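Jandulum open day clips

These are the 218 clips I saved at the Jandulum open day in August, all from the wrist camera – the plate rack table, mostly. Two arms were running, but I only kept one. Expect plenty of blur when it swings! 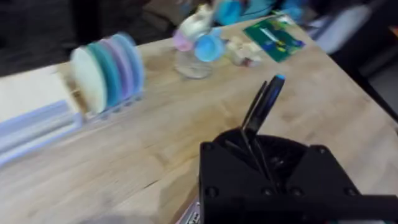 Guratow wrote in to ask whether the blurry clips could be left out of the main folder. I'd keep them, but there's now a list of the worst ones in skip.txt.

Clips are 5 seconds each. Use them however you like, just mention Prollel.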